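Frost flowers on the Mornix pond, and a new group to share them in

2021-11-29

I had a whole other post planned for this week, but then the little pond at Bristhorpe froze over and I've been out there with a macro lens every morning since, so you're getting frost flowers instead. Sorry to anyone waiting on the tripod head comparison!

If you haven't run into frost flowers before, they're the feathery clumps of ice crystals that sometimes grow on top of thin, fresh ice. You need the ice to be new and the air to be a lot colder than the ice, and you need hardly any wind. I'd seen a few scattered ones in other winters, little things the size of a thumbnail that were gone by the time I'd fiddled with my settings. This time there were whole patches of them by the reeds, some as wide as my palm, with long curved blades that looked like somebody had pressed a fern into the surface and then pulled it up by the tip.

Now for the news part. The Mornix Macro Circle, which is the online group I've been posting to for a while, has opened a winter section just for ice, snow and frost close-ups. It went live this morning, and anyone can join and upload. The group had 2,274 members when I signed in, and the ice section already had 152 pictures in it, which tells me plenty of us have been kneeling in the cold lately. There are window frost shots, rime on fence wire, bubbles trapped in puddles, and one really lovely series of snow crystals on a black mitten that I've gone back to more times than I'd like to admit.

The rules are pretty relaxed. You can post up to two pictures a day, stacked or single frame, and they'd like you to say which it is. They also ask for the air temperature if you know it, so people can start comparing notes on what grows when. I like that a lot. I've been scribbling temperatures in a pocket notebook for years with no particular use for them.

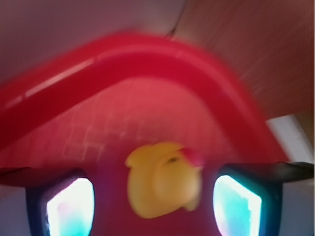

My own first upload is a stack from the second morning, shot from the small wooden dock with the camera almost touching the ice. I wanted the front blades and the ones behind them all sharp, and at that distance the depth of field is thinner than a cracker. I shot a lot of frames that day – 608 by the time my fingers quit – and most of them went straight in the trash. Part of that is the dock, which wobbles if you so much as breathe on it. Part of it is that the crystals were changing while I worked. By the time the sun came over the trees, the tips had started to slump, and a stack where the tips move between the first frame and the last turns into mush when the software tries to line things up.

What worked better was going shorter. I stopped trying to cover the whole clump and picked one blade and its nearest neighbors, ran the focus through quickly, and moved on. I also put a piece of foam board on the sunny side for shade, and that bought me a few more minutes before the melting got going. If you try this, keep your breath off the ice. I fogged up one perfect little rosette just by leaning in to admire it, and it was a sad puddle of lace a moment later.

Please don't walk out on the ice for these, by the way. The kind of ice that grows frost flowers is brand new and very thin, and you can get everything you need from the bank or a dock with a longish macro lens. A garden mat to kneel on helps too (my knees are voting for a thicker one).

Back to the group for a second. They're planning a themed month in December, and the theme is "Edges," meaning anything where ice meets something else: a leaf, a stone, running water, the rim of a bucket. Members will pick their favorites at the end and those get shown on the front page. No prizes, and no entry fee either. I'm thinking about the spot where the stream comes into the pond, where the ice builds out in thin shelves with ripply lines underneath. The light is awkward, the bank is muddy, and I've already soaked one boot there, but the patterns are so good that I'll be back at it as soon as we get another cold, still night.

It's supposed to warm up tomorrow and rain a bit, so the flowers are probably done for now. I'll put the rest of my keepers up over the next few days, along with the settings, and the tripod head post will follow once I've thawed out enough to type it up. If you've photographed frost flowers on a pond or a lake near you, leave me a comment with how cold it was – I'd love to know how my notebook compares.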